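Noncompete Review Project: Progress Report to the Bernier Fund
Submitted by the Employment Law Team, Tirnodeo
6 Jun 2023

We set out in December to read every restrictive covenant our clients had ever asked an employee to sign. The collection stands at 1253 agreements, of which 432 have been fully reviewed. The rest are sorted by state and, where the scans allow, by year.

Findings so far are consistent. Most of the agreements were copied from one another, typos included. One binds a receptionist never to compete "anywhere in the known territory," a phrase we have not been able to define and would not enjoy defending. 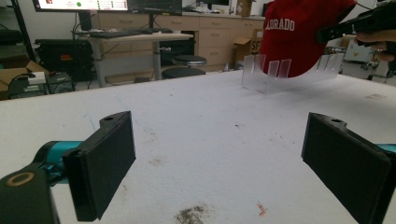 Isus delivered its clause search tool in working order, though it treated every mention of "consideration" as a compliment until we had a word with them. Vahidi is drafting the plain-language templates. We have seen five – the sales version is very good, and the one for executives is still longer than some of the executives' contracts.

Spending is under budget, mainly from a training session we had to postpone when the hotel double-booked us with a wedding. We would like to move that money to outside review of the older agreements, and ask for your written approval.

Next period: finish the remaining agreements, test the templates with two clients, and hold the training somewhere without a dance floor.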